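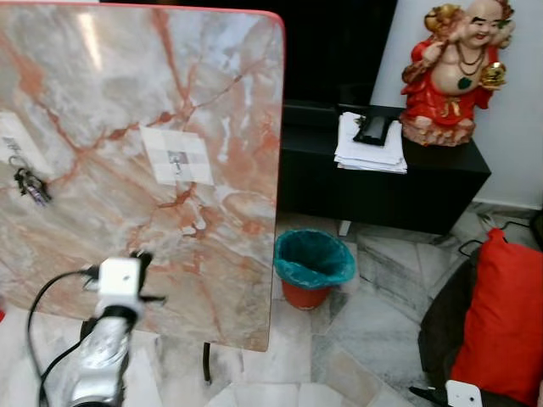
Stain resistance of sealed and unsealed marble worktops

Project report, Materials and Surfaces module
Submitted 30/01/2019

1. Background

Marble consists mainly of calcite, which reacts with weak acids. Lemon juice, vinegar and wine therefore leave dull patches on a polished surface, known as etching. Staining is a separate process, in which coloured liquid enters the pores of the stone. Suppliers' leaflets often treat the two as one fault. This project tested them separately.

2. Materials

Offcuts of one polished slab were obtained from a stone yard in Grondport. They were cut into 10 test pieces, of which one cracked during cutting and was discarded. The remaining 9 were washed in distilled water, dried in an oven and weighed. Two sealers were used: Presex, which is water-based, and Skiravance, which is solvent-based. Three pieces were treated with each and three were left bare.

3. Method

Drops of cold black coffee, red wine, olive oil and white vinegar were placed on each piece and covered with a watch glass overnight. The pieces were then rinsed and wiped with a soft cloth. Gloss was read before and after with a Gerlach meter borrowed from the physics laboratory. Any piece with visible etching was rubbed with 800 grit paper, used wet, and read again.

4. Results

Both sealers reduced staining by coffee and wine. Oil left a dark ring on all the bare pieces and a fainter one on those treated with Presex. No ring was found with Skiravance. Vinegar etched every piece, sealed or not, and the loss of gloss was similar in all three groups. Rubbing removed the rough edge of the etched area but did not restore the polish.

5. Sources of error

Drop size was not controlled closely. The veins in the stone may absorb liquid at a different rate from the pale areas, and drops were not placed with regard to them. The test will be repeated in February with a pipette and a marked grid.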